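Notebook, Skorham office, lounge end
2019-01-07

Carpet and seating check before the furniture order goes in. Razia Gondal wants the notes in one place, so everything is in this entry, including the parts that belong in the maintenance file.

Carpet is square tile, gray, streaky stripe in light and dark. The stripes all run the same way. Seams are only faintly visible from standing height. Went over the seams on hands and knees with a straightedge. Worst lip was under the window side, pressed down by hand and stayed down for the rest of the morning. No adhesive used. If it lifts again, pull the tile and look at the backing before gluing anything.

Spare tiles: 22 in the store cupboard, all from the Bugti lot. The label on the Wasta box says the same color but the dark band is a shade bluer next to the floor. Do not mix them in the open area. Fine under a cabinet.

Vacuum test, old head against new head, one pass each over a strip 40 inches long. Old head leaves grit in the seams. New head picks it up but drags on the pile when the height is set below 5. Leave it at 5.

Black baseboard wiped down with a damp cloth. Scuffs came off except near the door. White wall above it not touched, paint is Judiment matte and marks if rubbed.

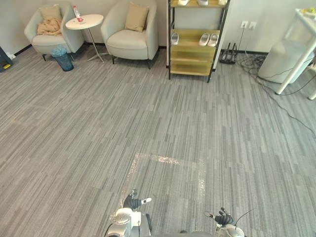
Armchair with the rounded back stays against the wall. Fabric is light gray and does not need replacing. The beige cushion stays with it. The tan cloth goes to the laundry and comes back folded.

Side table: round white top, thin pedestal, splayed metal base. Rocks slightly if leaned on. Tightened the pedestal a quarter turn, some movement left. Try felt pads under the feet next. Bottles are to be cleared off the table at the end of the day.

Open items: felt pads, one more look at the window seam, ask Bugti if the lot is still sold. Next full check in June.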